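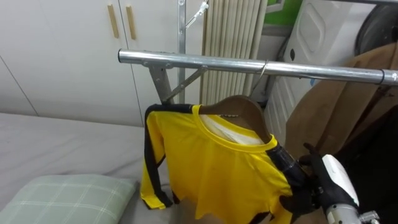

4. Wind-down routines and sleep onset

4.1 What we asked and who answered

Shift workers from two sites. Dulow (warehouse, mostly early starts) and Dulton (call center, mostly late finishes). Both run by Ogilvie, same pay bands, same canteen supplier, very different buildings. In all 304 people kept the evening diary for long enough to be included. Rules for inclusion are in Section 3 and are not repeated here.

The diary ran inside Rollo, the scheduling app staff already had on their phones. This was a practical choice. A separate app was tried in the pilot and people stopped opening it. The entry was short: what time work ended, what you did in the last hour before lights out, what time you think you fell asleep, how you felt on waking. Free text for the second item, a slider for the last one. The slider ran from 1 to 5, with 5 as fully rested.

Free text turned out harder to code than planned. People write "usual" and mean quite different things by it. Where an earlier entry made the meaning clear we carried it forward. Where not, the evening went into the "unclear" group and was left out of the comparisons below, though it stays in the totals. Entries could be up to 2000 characters but most were a line, often less. Some just a word. "Bath." "Phone." "Dishes again."

4.2 Coding the last hour

Categories came from the diaries themselves, not from an earlier scale. First pass gave too many and we merged. The final set: screens, reading, food and drink, washing and bathing, talk, light housework, exercise or stretching, work carried home, nothing in particular. An evening could hold more than one. Order within the hour was noted when given, which was not often enough to analyze.

Light housework was the awkward one. We had expected it to sit with work carried home, as one more demand at the end of the day. Respondents mostly did not write about it that way. Typical wording was about getting the room straight, laying things out for the morning, hanging up what had been left on a chair. Several called it the part of the evening that felt like stopping. So it was kept as its own category, with heavier jobs (repairs, moving furniture, deep cleaning) coded apart and then dropped as too rare to say anything about. 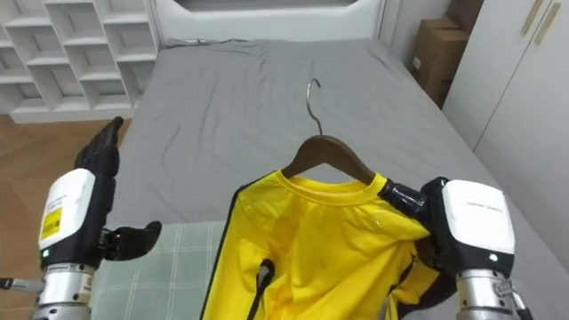

Figure 2. Yellow long-sleeved top on a wooden hanger above a bed with a gray fitted sheet.

Second coder worked blind to site. Agreement was good for bathing, reading and screens, weaker for talk and for nothing in particular. The trouble with talk: a phone call to a sister is talk, a phone call to a supervisor is work carried home, and the diary often just says "call". Disagreements were settled by discussion. We did not go back to respondents.

4.3 Results

Longer gap between end of work and lights out went with faster self-reported sleep onset, at both sites. Expected. The size of the link was larger in Dulton, where late finishes squeeze the evening hard. For people getting home close to their normal bedtime, almost any buffer seemed to help, whatever was in it.

What filled the last hour mattered less than we thought it would. Screens alone showed a small link with slower onset, and this shrank once finish time was taken into account – late finishers use screens more, partly because it is the only thing that can be done quietly in a shared house. Screens together with any other activity looked no different from no screens. We would not build advice on this.

Work carried home was the clear exception. Evenings with any job-related task in the last hour were rated lower on waking and had later onset, even when the task was short. Checking the next day's rota counts here. Rota checks were very common at Dulow, where changes could be posted in the evening, and people described looking more than once. A few had looked after getting into bed. The same phone holding both rota and sleep diary is a limitation and we come back to it in 4.4.

Light housework and bathing both went with higher ratings on waking. Neither one changed reported onset by much. Reading did a little of both but the group who read is small and already slept well at baseline, so not much can be made of it.

Regularity did better than content. People who did roughly the same thing on most evenings, whatever it was, woke more rested than people whose evenings varied. Held within both sites and within early and late shifts seperately. It weakened among those with young children at home, for reasons that hardly need a model.

4.4 Limits

Self-report throughout. Onset times are guesses made the next morning, rounded to the nearest easy number, and the rounding is visible in the plots. A wearable arm was costed and dropped. Direction of cause is open – someone who sleeps badly may well give up on a routine, or grab the phone because they are awake anyway.

The rota problem. Opening Rollo to fill in the diary put the shift screen in front of people at exactly the wrong time. We moved the diary prompt to the morning partway through, for this reason, and entries before and after the change are not fully comparable. Models were run on both sets. The work-carried-home result is smaller in the later set but does not go away.

One employer. No night shifts. The target in the protocol was 1000 diaries and we came in well under it, mainly through dropout over the December peak, when overtime was heavy and diaries were the first thing to go. Those who dropped out had worked longer hours than those who stayed, so the tired end of the sample is thin and the links reported here may be understated. Or over. Can't tell from this data.

4.5 Notes for practice

Kept brief, as the evidence is modest. Rota changes posted earlier in the day would be cheap and would remove the most consistent problem we found. Ogilvie has agreed to try a cutoff at Dulow first and results from that will be reported seperately. For individuals, some gap before bed and a routine plain enough to repeat on a bad day. Type of activity can be left to the person. Advice sheets that list approved ones, such as the sheet pinned up at Dulton during the study, probably add a chore to the evening for no gain we could detect.

Sleep on rest days is taken up in Section 5.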